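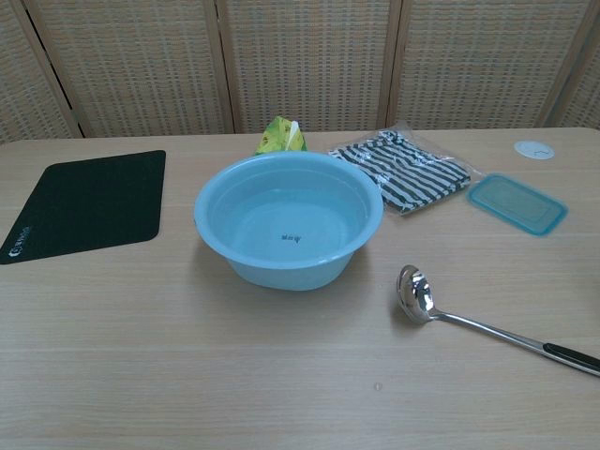

Catinca Chiriac asked after the last class whether the water must be changed between two pieces of hand washing, or if one bowl is enough for the whole lot. My answer is in section 2, but please read section 1 first.

Household Skills, Unit 4: Washing small things by hand
Notes by Marjan Tehrani

1. The bowl and the water
A plastic bowl with a thick rim is good, as you can lift it with two hands. Put it on a flat table, well away from the edge, and fill it before you bring the clothes. Clear water lets you see the bottom, and so you notice quickly when dye is coming out. For wool, keep the water at 30 degrees or less – check the label every time.

2. When to change the water
Change it when you cannot see the bottom any more. White things go first, then pale colours, then dark ones. A dark sock always gets its own water, also when it is old.

3. Rinsing
Rinse twice. Press the cloth against the side of the bowl and do not twist it. Wool should be rolled in a dry towel afterwards – the Flodwood booklet shows this on page 47.

4. For next time
Bring one small item of your own and write down what its label says. Those who missed the stain exercise can do it in the first half hour.
Reading: Flodwood booklet, pages 38 to 47.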